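3.2. Le rangement des vêtements à l'entrée des bureaux

Les travaux sur l'aménagement des espaces de travail traitent peu de la zone d'entrée. Bozsik et Gündoğdu la rangent parmi les « surfaces de service », au même titre que les locaux de reprographie, et ne lui consacrent qu'un court paragraphe. Or c'est là que se règlent, chaque matin d'hiver, des questions de place et de voisinage qui reviennent souvent dans nos entretiens.

Le corpus comprend 599 réponses au questionnaire et 13 entretiens menés dans les locaux de deux entreprises, Kovács et Priketti. Chez Kovács, les salariés disposent de casiers individuels fermés. Chez Priketti, les casiers ont été retirés lors du passage aux postes non attribués, et remplacés par des portemanteaux sur pied placés dans les circulations. Les deux sites ont des effectifs comparables et occupent chacun un seul niveau.

Les répondants de Priketti déclarent plus souvent garder leur manteau près d'eux, sur le dossier de la chaise ou sous le bureau. Trois motifs sont avancés : la crainte de confondre deux vêtements semblables, le contact avec des manteaux mouillés et la distance entre le portemanteau et la place occupée ce jour-là. Le vol est rarement cité. Une enquêtée résume ainsi sa pratique : « Je l'accroche si je suis la première, sinon je le garde avec moi. »

Le type de meuble a aussi son importance. Le modèle tubulaire en métal noir (figure 4) se déplace facilement, ce que les gestionnaires apprécient, mais cette mobilité a un effet que plusieurs enquêtés relèvent — le meuble n'est pas toujours à l'endroit où on l'a laissé la veille. Une patère murale offre moins de souplesse et plus de repères.

Figure 4. Portemanteau en métal tubulaire noir brillant, sous un plafond blanc à tubes fluorescents.
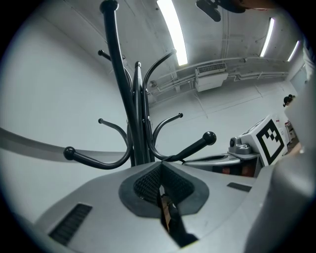 3.3. Vestiaire et attribution des places

Le lien entre vestiaire et place attribuée apparaît dès que l'on compare les réponses selon l'ancienneté. Les salariés arrivés avant la suppression des casiers décrivent le portemanteau commun comme une perte. Ceux qui sont arrivés après n'emploient jamais ce terme et parlent plutôt d'encombrement, surtout en mars, quand on vient le matin en manteau et que l'on repart le soir en veste.

Bassi a proposé d'interpréter ce genre d'écart comme un effet de génération professionnelle. Nos données ne permettent pas de trancher, car l'ancienneté et le service d'appartenance sont fortement liés chez Priketti : l'équipe comptable, la plus ancienne, est aussi la plus éloignée de l'entrée. Une comparaison à distance égale demanderait un second terrain.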